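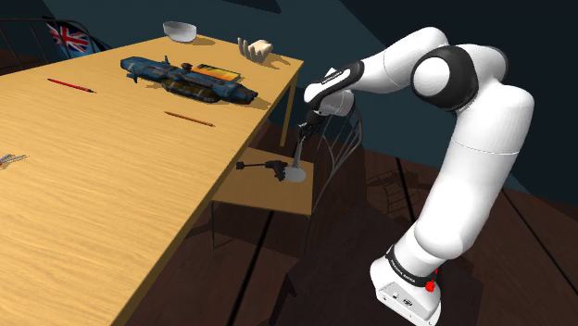

Render of a long wooden table with a bowl, a model hand and a toy battleship.

How to Finish a Light Wood Tabletop with Hardwax Oil
Updated 7 May 2026

These instructions cover bare or stripped tabletops in pale species: ash, maple, birch, beech, white oak. They do not apply to laminate, to veneer sanded through at any point, or to tops that have been waxed and not fully stripped. The product used in the steps is Lerkier Clear Matte, a two-part hardwax oil. Hirvonen Table Oil is a one-part product and takes the same surface preparation, but skip the mixing step and double the cure time.

What you need

Random orbital sander with dust extraction
Sanding discs in 80, 120 and 150 grit
Vacuum with a soft brush head
White nonwoven pad
Lint-free cotton cloths
Plastic spreader
Nitrile gloves
Graduated mixing cup

Room conditions

Work between 60 and 77 °F. Relative humidity should be under 65 percent. In December a heated room is usually dry enough, but the top itself may still be cold if it came in from a garage. Leave it in the room overnight before coating. Keep it out of direct sunlight during application, as the oil will start to set before it can be leveled.

Step 1. Sand

Start at 80 grit only if there is old finish or a visible ridge at a glue joint. Otherwise start at 120. Move the sander with the grain at a slow, even pace and overlap each pass by half a disc. Finish at 150. Do not go finer. A surface polished at 220 or above closes up and takes less oil, and the result wears through early at the front edge.

Sand the edges by hand with the same final grit. End grain may be taken one grit finer to limit darkening. Ease sharp corners slightly; oil does not hold on a knife edge.

Step 2. Raise the grain

Wipe the whole top with a damp cloth and let it dry for 2 hours. Knock back the raised fibers with a worn 150 disc, using no pressure beyond the weight of the sander. Vacuum twice. Do not use a tack cloth. The residue shows as dull spots under a matte finish.

Step 3. Mix

Combine the oil and hardener at 3:1 by volume. Stir for a full minute, scraping the sides. Mix only what you can apply in 90 minutes. Leftover mix cannot be returned to the can.

Step 4. Apply

Pour a small amount onto the wood and spread it thin with the plastic spreader. Work it in with the white pad until the color is even. Wait 15 minutes, then remove all excess with clean cloths. The surface should feel almost dry to the hand. Any oil left standing will cure as a tacky film and has to be sanded off.

Coat the underside as well. A top finished on one face only can cup.

Step 5. Cure

Light use is possible after 24 hours. Keep water off the surface for seven days. Do not put down a tablecloth or rubber feet during that period.

Lay used cloths flat outdoors to dry or soak them in water in a closed metal can. Bunched oily cloths can self-ignite.

Troubleshooting

Patchy sheen: uneven sanding or leftover excess. Buff with a white pad and a few drops of fresh mix within the first day. After that, resand.

Swirl marks: a grit was skipped, or the disc was clogged. Go back to 120.

Yellow cast on maple: normal for clear oil. The Garwood pale-tone primer reduces it but must go on before the first coat.

Maintenance

Clean with a damp cloth and Rakovano wood soap, diluted per the label. Refresh worn areas with a thin coat of the same oil.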